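Wäscheberge und Ordnungsversprechen
Notizen zum Vortrag, Jana Grube, Volkshochschule Grusham, Kursraum 12

Begrüßung kurz halten. Erst die beiden Folien zeigen, dann fragen, wer zu Hause auch so einen Haufen hat. Hände zählen lasse ich weg. 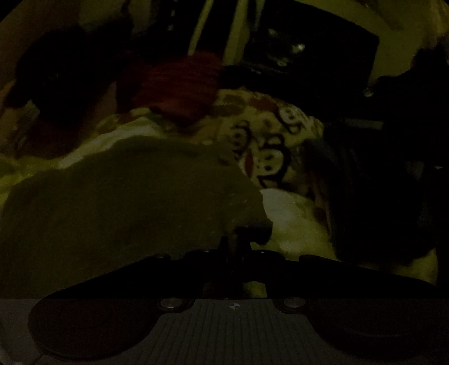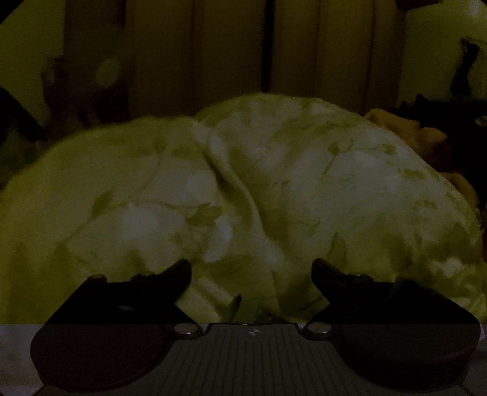

Folien 1 und 2: Decken und Stoffe, aufgehäuft

Zuletzt geändert: im Januar, 17:40 Uhr

Folie 1: Olivgrün, Dunkelrot gestrickt, dazwischen ein heller Stoff mit kräftigem Muster. Frage ans Publikum: Was davon gehört in den Schrank, was bleibt draußen? Ich wette, wir einigen uns nicht. Genau da fangen meine Zweifel an den Ratgebern an, die für jedes Stück einen festen Platz verlangen.

Folie 2: die große helle Bettdecke mit den dunkleren Flecken im Muster. Im Ratgeber von Estela Benítez steht, man falte so etwas dreimal längs und rolle es dann auf. Habe ich probiert. Die Rolle ging im Schrank wieder auf und drückte die Handtücher nach vorn. Vielleicht liegt es an mir. Einmal quer, einmal längs und flach ins oberste Fach ging jedenfalls schneller.

(Pause, Wasser)

Dann zu den Vakuumbeuteln von Cerport. Versprochen wird viel Platz, mein Beutel hatte nach einer Woche wieder Luft gezogen. Yee-man Lam schwört darauf, soll sie gleich selbst erzählen. Nachfragen: Wie oft holt sie die Decken heraus? Wer sie jede zweite Woche braucht, pumpt mehr, als er schläft.

Kosten nicht vergessen: Das Regalsystem aus dem Kursprospekt liegt bei 845 Euro, ohne Montage. Für 50 Euro bekomme ich zwei Bretter und Winkel. Sieht schlechter aus, trägt aber auch Decken.

Falls Zeit bleibt: Strick nie hängen, immer legen. Das glaube ich sogar.

Fragen bis 19 Uhr, danach schließt Siu-ming Hsiao den Raum ab. Handzettel liegen neben der Tür.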